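Smell on the east side again, anyone else?

creekside_dan
Thursday, June 24, 2021
OK so I had every window open last night and by 10 it was back. Sour, kind of eggy, way worse than in the spring. I'm over by the Pilora plant, and I'd bet my truck it's their settling pond.

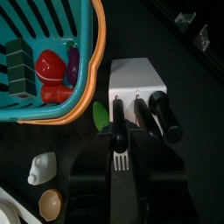
I called the county line and got a recording. Anyone had better luck?

mrs_tuttle
You always blame Pilora! The wind was coming from the other way, Dan. My money's on the Zunditz compost yard, they turn the piles at night.

creekside_dan
They say they quit doing that. I do see your point on the wind though.

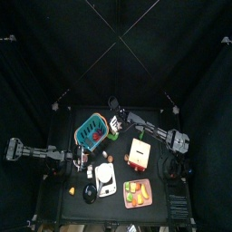
Still, my eyes don't sting from compost.

hollowaybird
Agathe Millet at the county told me they've logged some 90 complaints and want street names and times, so write yours down. They're putting out air samplers in July.

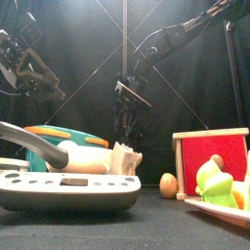 Samplers won't settle it if they only run in the daytime, and I told her that. We need them going overnight on both sides of the creek. My kid's plan is to plug his nose with the toy strawberry, the red one in the basket, so we're clearly desperate here lol.

mrs_tuttle
Fine, I'll keep a log. Still compost.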